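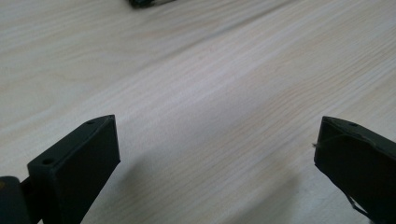

Abb. 5: Tischplatte, helles Holz, Maserung bei Tageslicht

5 Tischplatte pflegen und nachölen

Dieser Abschnitt gilt für alle Tische der Reihe Cimholm mit geölter Platte. Für lackierte Platten der Reihe Maglaya lesen Sie bitte Abschnitt 6. Die Platte wird ab Werk zweimal mit Ledus Hartöl hell behandelt. Der Farbton kann je nach Lichteinfall kühler oder wärmer wirken, dunklere und hellere Streifen in der Maserung sind naturbedingt und kein Reklamationsgrund.

5.1 Tägliche Reinigung

1. Krümel und Staub mit einem weichen, trockenen Tuch in Richtung der Maserung abwischen.
2. Flecken mit einem nebelfeuchten Baumwolltuch aufnehmen.
3. Fläche sofort trocken nachwischen.

Hinweis: Keine Mikrofasertücher verwenden. Sie nehmen Öl aus der Oberfläche auf und hinterlassen mit der Zeit matte Stellen.

Achtung: Scheuermilch, Glasreiniger und Essig greifen die Ölschicht an. Verschütteten Rotwein, Kaffee oder Tee nicht stehen lassen.

5.2 Nachölen

Die Platte sollte das erste Mal drei Monate nach dem Aufbau nachgeölt werden, danach einmal im Jahr, am besten im März nach der Heizperiode. Ob es früher nötig ist, zeigt die Tropfenprobe: Einen Tropfen Wasser auf die Platte geben. Zieht er ein, statt als Perle stehen zu bleiben, ist die Platte fällig.

Sie benötigen:
Ledus Hartöl hell
Schleifvlies weiß
zwei fusselfreie Baumwolltücher
Handschuhe

1. Platte reinigen (siehe 5.1) und über Nacht trocknen lassen. Die Raumtemperatur sollte mindestens 17 °C betragen.
2. Die gesamte Fläche mit dem Schleifvlies leicht anschleifen, immer mit der Maserung. Nicht kreisen.
3. Schleifstaub vollständig absaugen. Auch die Kanten nicht vergessen.
4. Öl gut schütteln und sparsam auf ein Tuch geben. Nicht direkt auf die Platte gießen.
5. Öl in langen, durchgehenden Bahnen auftragen, wieder in Faserrichtung.
6. Nach 15 Minuten den Überschuss mit dem zweiten Tuch abnehmen, bis die Fläche sich nicht mehr klebrig anfühlt.
7. Platte 24 Stunden nicht benutzen. Volle Belastbarkeit ist nach einer Woche erreicht - so lange bitte keine Tischdecke auflegen.

ACHTUNG BRANDGEFAHR: Ölgetränkte Tücher können sich selbst entzünden. Tücher nach Gebrauch in Wasser tränken und im Freien ausgebreitet trocknen lassen. Nicht zusammengeknüllt in den Abfall geben.

5.3 Druckstellen und Ränder

Kleine Druckstellen lassen sich meist ausdämpfen. Dazu ein feuchtes Baumwolltuch auflegen und mit dem Bügeleisen auf mittlerer Stufe kurz andrücken. Nach dem Trocknen die Stelle schleifen und wie unter 5.2 nachölen. Bei großen Flächen immer die ganze Platte behandeln, sonst bleiben Absätze sichtbar.

Ersatzöl und Schleifvlies erhalten Sie unter der Artikelnummer 1794 beim Kundendienst Poser, Ansprechpartnerin Pacita Cabrera.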